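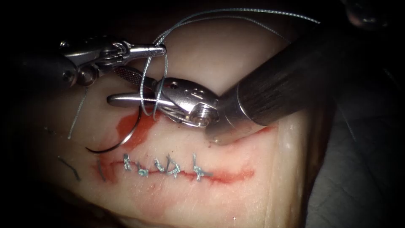 Five interrupted stitches on a straight incision in a tissue pad

Fenwood 98 Moving and Storage Crate

Sold by Govex. Listed in: Moving House > Crates and Boxes > Long-term storage

The Fenwood 98 is a lidded plastic crate for people moving house or putting their belongings away between one home and the next. It holds 98 litres. The lid is in two halves, hinged along the long sides, and stays attached when open. Empty crates nest inside each other with the lids folded back.

It replaces the old Fenwood crate, which had a loose lid. Old and new crates will stack together when full but will not nest.

What fits
Bedding for a double bed, a winter coat or two and a few pairs of shoes. Kitchen pans with the handles facing inwards. Books will fit, but a full crate of books is too heavy for most people to lift, so half fill it and put towels or cushions on top. Vinyl records stand upright with room to flick through them. Framed pictures usually need the flat carton instead (see Gastura picture cartons).

Details
Capacity: 98 litres
Material: polypropylene
Colour: grey or dark green
Stacking: four high when full
Handles: moulded, both ends
Label holder: one short side, takes a plain index card
Seal holes: two, for cable ties (not supplied)

Storing for a long time
The crate keeps dust out but it is not airtight. Make sure clothes and bedding are fully dry before you pack them. In a garage or shed, raise the bottom crate off the floor on battens or a pallet. Do not leave crates in direct sun for months, as the lid will go brittle at the hinge.

Wheels
The Mazurek dolly fits under the crate and takes a stack of up to 200 kg. It is 900 mm long, so measure the lift or hallway first if you have a tight turn. The dolly has two fixed and two swivelling castors and no brake. Sold separately.

Hire or buy
Crates can be bought singly or hired by the week. Hired crates are delivered nested and collected from either address. We keep 2000 in the hire stock, but the end of the month is busy and green ones run out first. Cracked or missing lids are charged at the replacement price.

Spare parts
Lid halves, hinge pins and label holders are available. Please say whether you have the old or new crate when ordering. For large orders or trade hire, ask for Eustaquio Salinas.

Page updated Sep 8, 2020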